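Sterling thread, quick one, on a train so bear with me

1/ Pound slipped again this morning. Everyone blaming politics. Fine, but look at who's selling. Mostly firms with bills due in dollars, getting it over with before the summer goes quiet 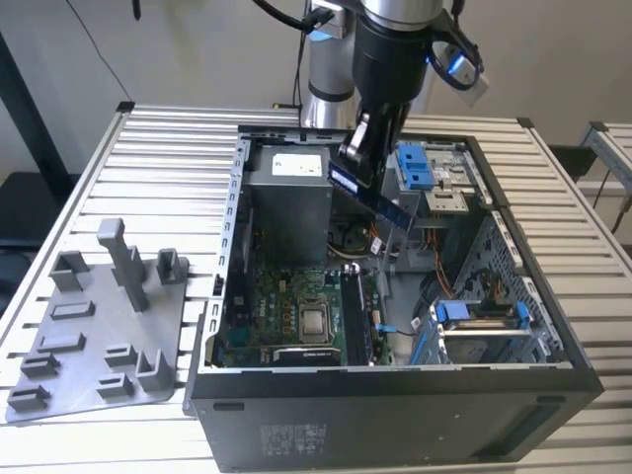

Aled Ifans
Currency writer, Castmont
July 2019

2/ Spoke to an importer in Sododmont. Buys parts in dollars, sells in pounds. Her last order cost her £872 more than the same one in February. Same boxes, same supplier

3/ She could of fixed her rate back then. Didn't. Bank wanted a deposit and she needed the cash for wages

4/ Skarkelix desk note says roughly 2000 small firms on their books, most with no cover at all. Would like to see how they counted but sounds right to me

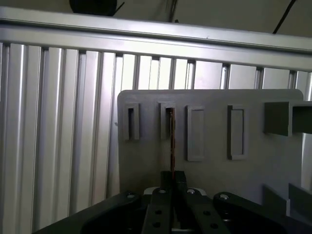

5/ Now the other side. Exporters should be loving this?? Some are. But if your raw materials come in priced in euros you give half of it straight back

6/ Ezekiel Pennington at Sepp reckons the pound is cheap and bounces by Christmas. I dont. Rates aren't going up and there's no rush to buy

7/ If you're off on holiday: the airport desk is still the worst price in the building. Order ahead. Even a few days helps

8/ Tunnel coming up. More on the euro tommorow, got a chart to redo first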